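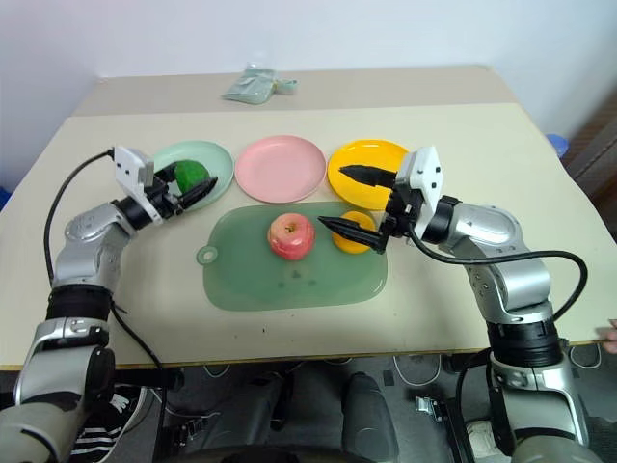

色の丸皿とまな板の話をさせてください（長いスレッドになります）

1
4月に台所まわりの道具を入れ替えてから、果物を出すのが楽しくてしかたないです。ミントグリーンとピンクと黄色の丸い皿を横に並べて、手前に薄い緑のまな板。りんごと、黄色っぽいオレンジ色の小さい丸いの。この並びだけでもう気分が上がる！

2
前から「果物はちゃんと食べたいのに、出すのが面倒で傷ませる」というのをずっとやっていて、冷蔵庫の野菜室の底からしわしわのキウイを救出するのが月末の恒例行事でした。それがぴたっと減ったので、やったことを全部書いておきます。

3
最初に変えたのは皿です。それまでは白い大皿にどーんと盛っていました。見た目はいいんですよ、いいんだけど、りんごの横に柑橘を置くと汁が混ざるし、残ったときにどれをどこに戻すのかで毎回手が止まる。

4
で、雑貨屋のRanaで色違いの丸皿を見つけて、その場で買いました。迷った時間、たぶんレジに並んでいた時間より短いです。緑もピンクも黄色もぜんぶ淡めで、隣どうしに置いてもけんかしないのがいい。

5
色は最初ただかわいいから選んだだけでした。家に帰って並べてみたら「あ、これ、果物の色で分けられるじゃん」となって、そこからが早かった。緑のものは緑の皿、黄色いものは黄色の皿。赤とピンクはピンクの皿。子どもの積み木みたいなルールです。

6
この雑なルールがめちゃくちゃ効きます。考えなくていいから。朝って頭が動いてないので、「緑だから緑」くらいの判断しかできないんですよね、私は。

7
困るのは当然、どっちつかずの色の子たち。緑と黄色のあいだのバナナとか。うちでは「皮を見て多いほうの色」ということにしています。バナナは買ってきた日は緑の皿で、数日すると黄色の皿に引っ越す。この引っ越しが食べごろの合図にもなっていて、地味に好きな瞬間です。

8
りんごは種類によって赤かったり黄緑だったりするけど、うちに来るのは赤とピンクが混ざったような色のが多いので、だいたいピンクの皿行き。皮の赤いところとピンクの皿が並ぶと本当にかわいい。切らずに置いておきたくなる。切るけど。

9
柑橘は全部黄色の皿。オレンジもレモンもみかんも、まとめて黄色の皿。オレンジ色の皿も探したんですが、同じ大きさのが見つからなくて、黄色で引き受けてもらっています。まったく問題ないです。

10
緑の皿はいちばん忙しいです。ライム、キウイ、青いりんご、アボカド（皮が黒くなってもアボカドは緑の皿に残留）。夏になったらここに枝豆まで乗ります。果物の皿とは。

11
ちなみに並べ順は左から緑、ピンク、黄色で固定しました。最初は毎回ばらばらに置いていたんですが、固定したら目がそっちに先に行くようになって、手がすごく楽。利き手がどっちかで順番は変えていいと思います。

12
まな板の話もしたい！ 角が丸くて、端に丸い穴があいてる薄い緑のやつです。この穴がね、いいんですよ。フックに引っかけるだけで置き場所問題が終わる。

13
前のまな板は立てて置くタイプで、スタンドがないと倒れるし、スタンドの底に水がたまるし、とにかく居場所がなかった。今のは壁のフックにぶら下げるだけ。洗って、拭いて、かける。それで終わり。

14
フックの位置は一度失敗しました。最初コンロの横につけたら、炒めものをするたびに油が飛んで、果物用なのにうっすら油っぽい。すぐに流しの反対側へ引っ越し。つける前に、まな板を手で持って壁に当てて一日考えるのがおすすめです。

15
果物用のまな板は肉や玉ねぎと分けています。これは前からやっていたけど、色が違うと家族が間違えないので助かる。白いまな板が複数あったころは、りんごがほんのりにんにく味になる事件がありました。あれは忘れられない味……

16
薄い緑って、りんごの赤がものすごく映えるんです。逆にライムとかきゅうりは溶け込んでしまって、切り口がちょっと見えにくい。緑のものを切るときは部屋の明かりをつけるようにしています。

17
テーブルはベージュです。派手な色の皿って、木目の濃いテーブルに置くとちょっと浮くことがあるんですが、ベージュだとふんわりなじむ。後ろが白い壁なのもあって、朝の光だと全体がやわらかい色になって、コーヒーを淹れながらしばらく眺めちゃいます。

18
ここから手順の話です。うちの朝の果物は6時40分スタートで、やることは決まっています。順番を決めるまでは毎朝なんとなくやっていて、なんとなくだと結局やらない日が増えるんですよね。

19
まず皿を並べる。果物より先に皿。これが大事で、皿が出ていると果物を取りに行く気になるけど、果物が先だと「まあ丸かじりでいっか」になる（なりました）。

20
次にまな板を皿の手前に横向きに置く。皿が奥、まな板が手前。切ったらそのまま奥に送るだけだから、腕を左右にぶんぶん動かさなくていい。前はまな板の右に皿を縦に積んでいたので、一枚ずつ下ろすのが地味にストレスでした。

21
それから洗った果物をまな板の上に一度全部のせます。ここで今日のメンバーがそろう感じ、すごく好き。りんごのへたのくぼみが上を向いて座っているのを見ると、なんかこう、出番を待ってる感がある。

22
全部のらない日は出しすぎです。まな板からはみ出したら冷蔵庫に戻す。前は勢いで桃もぶどうも梨も出して、半分残して、夕方に茶色くなったのを見てしょんぼりしていました。まな板を量の上限にするの、本当にうまくいってます。

23
転がる問題について。小さい柑橘は転がります。ものすごく転がる。まな板の上で行方を見守るより、先に皿に移してしまうのが正解でした。皿には縁があるから、そこで落ち着いてくれます。

24
だから私は、丸くて小さいものから順に皿へ移します。ライムとかキンカンとかを先に皿へ。大きいりんごは最後までまな板に残って、そのまま切られる。

25
切らないで出す日もあります。皮をむけば食べられるものだけ選んで、色の皿にひとつずつ。これでも食卓がぱっと明るくなるし、洗いものはほとんどない。疲れた日はこっち！

26
ひとつの皿がからっぽの日があってもいいことにしました。最初は律儀に全部の皿を埋めようとして、ピンクのものを探してスーパーを歩き回ったりしていたんですが、からっぽの皿が真ん中にあるのもけっこういい眺めなんです。あとから切ったりんごの席になるし。

27
切り方のメモ。りんごはくし形にして、皮は半分残す派です。皮が残っていると色の皿に置いたときに「あ、赤い皿の人だ」とわかる（赤い皿じゃなくてピンクの皿だけど）。

28
変色が気になる日は薄い塩水にさっとくぐらせます。レモンを使うやり方も好きで、黄色の皿からひとつ借りて、切ってしぼって、すぐりんごにかける。酸っぱくなるのも含めて好き。

29
オレンジは横に半分に切ってから、放射状に。縦に切ると白い筋が真ん中に残りがちなので、横のほうが食べやすいです。汁がけっこう出るので、まな板をちょっと皿のほうに傾けるのは厳禁。テーブルに川ができます。できました。

30
キウイはスプーン派と皮むき派で家が割れています。私はスプーン派。半分に切って緑の皿に立てて置くと、切り口の緑と皿の緑がおそろいになって、もうそれだけで満足。

31
アボカドは種をとったら種ごと緑の皿に。意味はないです。並んでるとかわいいので。

32
テーブルの奥には、果物の入っていたビニール袋をひとまず置いておく場所を決めています。前は袋をすぐ捨てていたんですが、残った果物を戻すときに「さっきの袋は……」と探すことが多くて。奥に置いておけば、終わったらそこに戻せる。

33
そのあと使わない袋は小さくたたんで、生ごみ用に回します。りんごの芯や柑橘の皮をそのまま入れて口をしばる。夏場はこれをやるかやらないかで台所の空気が全然違います。

34
洗いものの順番も書いておきますね。皿は重ねると裏に果汁がつくので、食べ終わったらそのまま流しに横並びで運びます。重ねないだけで洗う面が半分。スポンジの泡も一回で足りる。

35
拭くのはDrereckのふきん。吸う！ めちゃくちゃ吸う！ 皿の縁の内側に残る水が一回なでただけで消えるのが気持ちよくて、皿以外のものまで拭きはじめてしまうのが唯一の困りごとです。

36
まな板は洗ってから、穴のまわりを指でぐるっとなぞって水を切ります。穴のふちって水が残りやすくて、そのままかけると下に垂れて壁に筋がつくんですよね。ここを拭くようになってから壁の掃除がいらなくなりました。

37
まな板は使っているうちに色がつきます。いちごとかぶどうの皮とか。私は週末に漂白するくらいで、あとは気にしていません。新品みたいに保とうとすると使うのが怖くなるので、ちょっと跡がついてからのほうが気楽に切れます。

38
収納はSeseroの細い棚に皿を縦に差しています。縦に差すと色の縁だけが見えて、緑、ピンク、黄色の線が並ぶ。扉を開けるたびにうれしい。開けなくていいときも開けてる。

39
棚の幅は前に測って買いました。測らずに買って、入らなくて、廊下に一か月立てかけていた棚が前にあったので、さすがに学びました。巻き尺は台所の引き出しに常駐です。

40
在庫の管理はFirnanoというメモアプリでやっています。といっても色ごとにメモを分けて「緑 キウイ」「黄 レモン」と書くだけ。買いものの前に見ると、足りない色がすぐわかる。「今日は黄色がいない！」みたいな買い方ができて楽しいです。

41
色で買うようになって、今まで手を出さなかった果物を買うようになりました。緑が足りないな、と思って売り場を見ると、見たことのない柑橘とか、青いままのバナナとかが目に入ってくる。食べ方がわからなくて店の貼り紙を熟読したりして、それも込みで楽しい。

42
子どもが遊びに来たときも強いです。「黄色いのはどのお皿？」と聞くだけで、さっさと並べてくれる。しかも並べたものは食べる！ 白い大皿のころは見向きもしなかったのに。

43
ときどき、どの皿にもわざと違う色をのせて「まちがいさがし」をやります。りんごが緑の皿にいるだけで大爆笑です。何がそんなに面白いのかわからないけど、つられて私も笑ってしまう。

44
よく聞かれるのが「皿の色がばらばらだと落ち着かなくない？」という話。うちは形と大きさがそろっているので、色が違ってもちゃんと仲間に見えます。形も色も全部違うと、たしかに散らかって見えるかも。前に手持ちの小皿を寄せ集めてやったときは、そうなりました。

45
あと「果物以外には使わないの？」も。使います！ おにぎりの具を分けておいたり、サンドイッチの材料を並べたり。緑の皿にレタス、ピンクの皿にハム、黄色の皿に卵。ぴったりすぎて初めてやった日は拍手しました。

46
おやつの日は、クッキーを適当に色の皿にのせるだけで急にお茶会っぽくなります。60円のビスケットでもちゃんとお茶会。器の力ってすごい。

47
失敗談ももう少し。皿を並べる場所をテーブルの端ぎりぎりにしていた時期があって、袖がひっかかって黄色の皿ごとみかんを落としました。皿は無事、みかんはべこっと。それからは手前にまな板、その奥に皿で、端には何も置かないようにしています。

48
りんごを皿にのせたまま一晩置いたら、隣のキウイが急にやわらかくなったこともありました。りんごの近くに置くと熟すのが早まるらしいですね。すぐ食べたいキウイはりんごの隣、待ってほしいキウイは冷蔵庫。失敗から便利な技をもらいました。

49
冷やすかどうかは果物によります。りんごは冷たいのが好きだけど、柑橘は少し常温に置いたほうが香りが立つ気がする。朝、皿に出してから着替えて戻ってくると、黄色の皿のあたりがいい匂いになっています。あの匂いで目が覚める。

50
これから始める人は、皿は2枚からでじゅうぶんだと思います。緑と黄色、とか。赤いものはまな板の上でそのまま切って出しちゃえばいいし。あとで気に入った色を足すほうが、選ぶ楽しみが長く続きます。

51
まな板は、いつも食べる果物が無理なくのる大きさで、穴つきを強くおすすめしたい。あと手持ちのフックに穴が通るかどうか。私はフックのほうが太くて通らず、フックを買い直しました。

52
色選びは、よく食べる果物に合わせるのもいいし、まったく関係なく好きな色でもいいと思う！ 水色の皿があったら何をのせるんだろう、ってずっと考えてます。ブルーベリーは紫なのか青なのか。

53
次にほしいのは紫の皿です。ぶどうの季節までに見つけたい。Ranaに行くたびに棚を端から見ているんですが、今のところ同じ大きさの紫には会えていません。見かけた方、ぜひ教えてください。

54
あと、まな板をもう少し大きいのにするかどうかも迷い中。すいかの季節が来るので。でも大きくすると「のるだけ出す」ルールの量が増えてしまうから、すいかの日だけ別のを使うかな……

55
今日の朝はりんごから切りました。しゃくっといい音がしました。明日は緑の皿にキウイを出す予定です。そろそろ食べごろのはず！

56
追記。皿の裏に値札のシールがべったり残って困っていたんですが、ドライヤーで少し温めたらするっと取れました。同じシールで困っている人がいたら試してみてください。

57
もうひとつ追記。「朝じゃなくて夜にやってもいいですか」とリプをいただきました。もちろん！ うちも夜にやる日があります。夕飯のあとにピンクの皿だけ出して、りんごを半分。残り半分はラップして、翌朝また同じ皿に。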